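About Flundwood Controls

We assemble and refurbish push-button control stations for mills, packing lines and small machine shops. Our workshop is in Flutdale, on the ground floor of the old Usach building.

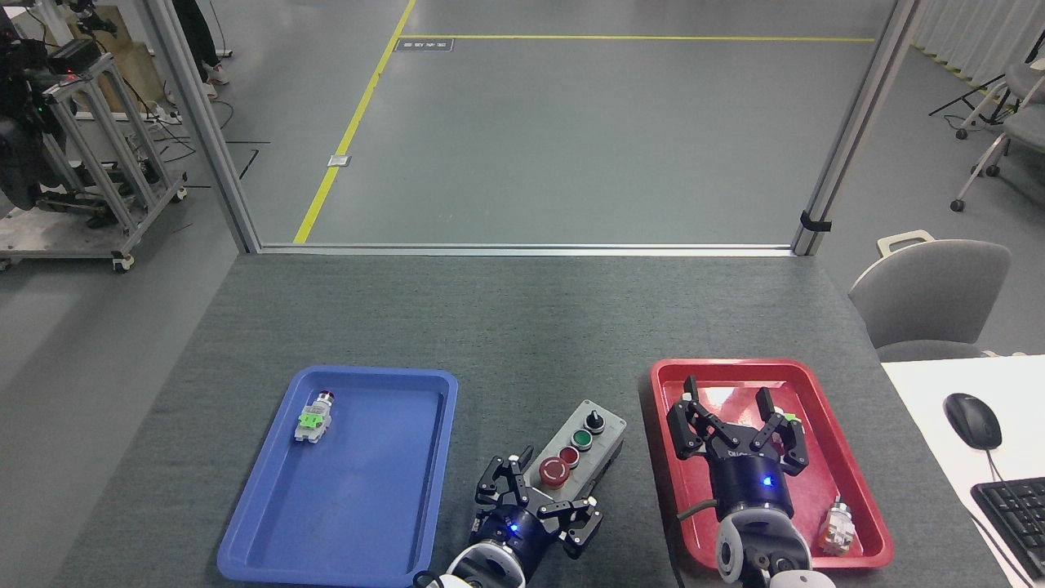 Howard Oakley wrote to us in February that he had expected to buy a whole new station for his saw line and was surprised to get his own box back with one new switch in it. He asked why other suppliers hadn't offered him that. We can't speak for other suppliers, but replacing one part is most of what we do.

What we work on

A typical station is a gray box with a selector knob, a green push button and a red mushroom-head emergency stop in a row. We also build single-button boxes and longer ones with up to eight positions. If your station has a layout that is no longer sold, send it in and we will tell you whether we can match it.

Inside the box, each control is an operator (the part your hand touches) joined to a contact block (the part that does the switching). The two wear at different rates. Contact blocks usually go first on stations that are pressed all day. On stations near a saw or a wash-down area, the operators tend to go first. We sell both separately.

How the benches are set up

Bench tops are covered in dark gray carpet so that housings don't get scratched and small screws don't roll. Parts are kept in plastic trays, blue and red. The tray goes with the job until the job is closed, and parts from two customers are never put in the same tray. Paperwork is done at a white desk next to the bench, so the person who did the work enters it.

We have 53 bench positions' worth of trays and fewer people than that, which means a job can sit in its tray while we wait for a part without holding up the next one. If yours is waiting, we will write to you on Monday with the status. We don't send automatic updates.

Stock

We keep around 400 contact blocks and operators on the shelf. The full parts list runs to 290 lines and is available by email. Colors in stock are red, green, black, yellow and white. Blue is ordered in and takes two weeks longer.

Old parts that still test good are cleaned, bagged and marked as used. They are sold at half the price of new ones. We do not sell used emergency-stop parts under any circumstances.

Testing

Every station is tested before it leaves. Each button is pressed 50 times with a meter on the contacts, and the selector is turned through all its positions. The emergency stop is checked for latching and release. A card with the results goes in the box with your station. Please keep it, as we will ask for the number on it if you call about the job later.

Who we are

The shop started as the repair counter of Bühler, a farm equipment dealer down the road. When the dealer gave up its electrical side, the people at the counter took over the parts and the tools and moved to Flutdale. Several of our customers date from that time and still address their packages to the old name. Those reach us too.

Sending us a job

Disconnect the station and label the wires before you remove it. Pack the box so the knob and buttons don't take any weight. Put a note inside with your name, a phone number and what is wrong with it. Drop-offs are accepted at the side door from 7:30 a.m. to 4 p.m.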